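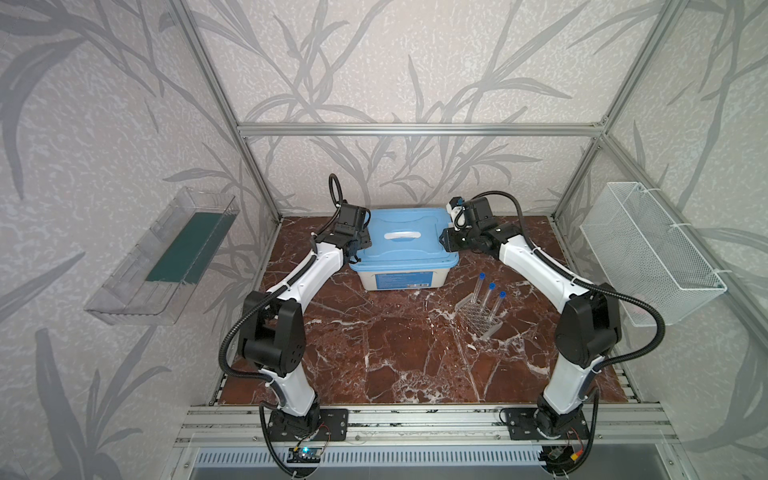 Two-armed robots learn faster when the walls and benchtop around them keep changing, according to results released in May by Soslow, a small automation lab.

The lab trained a control program called Tatia to do simple bench jobs with a pair of arms, such as taking the lid off a storage box or moving capped test tubes from one rack to another. People steered the arms by hand through each job while the movements were recorded, and the program then learned to copy them.

One version of Tatia was trained on 2,000 recordings made in a workcell with bare grey walls. A second was given the same number, but staff swapped the wallpaper and the bench covering after every 40 recordings. Patterns included leaves, brick, tartan and several colours of fake marble.

Both versions were then tried in a cell neither had met before, lined with new patterns. The version trained on plain walls finished 31 per cent of its jobs. The other finished more than twice as many.

Most failures came at the moment of grasping. The plain-wall version often closed its grippers short of a lid or beside a tube, and patterned bench coverings gave it the most trouble - glossy ones in particular. Clear plastic was hard for both versions.

Soslow said the change cost little. A set of panels takes a few minutes to fit, and the arms and cameras stay where they are. The lab had earlier tried adding patterns by computer after recording, but said the edges of see-through objects came out wrong.

The work has limits. All 654 test runs used the same model of arm, and the lab has not yet tried moving the lights or changing the height of the bench. Jobs that need both arms to hold one object are still slow.

A second lab, Ko, will repeat the tests on its own equipment in Jestetti, starting in September. Soslow plans to share its recordings with other research groups once that is done.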